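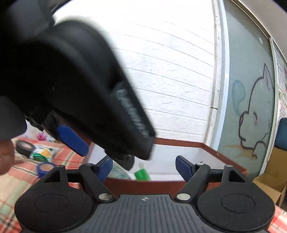 4. Preparing the Work Table

This section covers the table used for taping and closing cartons at the Henance packing point. Complete it before opening the first carton of a shift. Section 5 covers labels and hand-over.

4.1 Before you start

You need:
A table that stands level and does not rock
One wipe-clean checkered tablecloth, red and white
One roll of black tape
One roll of blue tape
Flat cartons, standard Ekora size
One chair
A dry cloth

Note: Black tape is for closing cartons. Blue tape is for temporary holds and for marking items to be checked. Do not substitute one for the other, even for a single carton.

4.2 Placing the table

1. Set the long side of the table parallel to the wall. Leave enough space to pull the cloth straight at the back.
2. Check that the door opens fully without touching the table or the chair.
3. Keep the wall ledge clear of tools and tape. Small items left there fall behind the table and are difficult to reach.
4. Press down on each corner in turn. If a corner moves, adjust the foot on that side and test again.

Caution: Do not level the table with folded cardboard. The cardboard compresses under load and the table will rock again during use.

4.3 Fitting the cloth

1. Wipe the tabletop with the dry cloth. Remove old tape residue.
2. Lay the cloth with the printed side up and line up one row of checks with the front edge of the table.
3. Smooth the cloth from the middle toward the sides. Creases catch the edge of the tape and cause it to fold on itself.
4. Let the cloth hang evenly at both ends. It must not reach the seat of the chair.

Note: The checks can be used as a rough guide for squaring a carton – they are not a measuring scale. Use the steel rule for any length that goes on the packing sheet.

4.4 Laying out the tape and supplies

1. Place both rolls flat on the left side of the table. A roll standing on its rim will travel.
2. Fold back 5 mm at the free end of each roll to make a tab.
3. Keep small packages on the same side as the tape until they are packed. The right side is for the open carton.
4. Move decorations and personal items to the back of the table. They may stay on the cloth if they do not touch the work.
5. Stand spare cartons beside the chair, open end up. Do not stack anything on the seat.

Caution: Do not leave blue tape stuck directly to the cloth for longer than one shift. The adhesive lifts the print.

4.5 Closing a test carton

1. Fold the bottom flaps, short sides first.
2. Hold the long flaps together with one strip of blue tape across the center.
3. Run black tape along the full seam and 7 cm down each end.
4. Remove the blue strip. Pull slowly, keeping it low against the board.
5. Turn the carton over and load it with the test weight.
6. Lift the carton 2 cm from the table, supporting the sides only, and lower it again. The seam must stay closed.

If the seam opens, check that the flaps meet without overlap and repeat the test with a new carton. If the second carton also fails, set the roll of black tape aside and report it to Felicidad Lumbao.

4.6 Routine care

Wipe the cloth at the end of each shift with a damp cloth and let it dry flat. Do not iron it. Replace the cloth when the surface cracks or when a cut is longer than 2 cm.

Store tape away from direct sunlight. Rolls that have become sticky at the sides should be used for blue holds only if they are blue – sticky black rolls are discarded.

Spare cloths and tape are ordered through Jomar Tagle. Give the table number and the color of tape required.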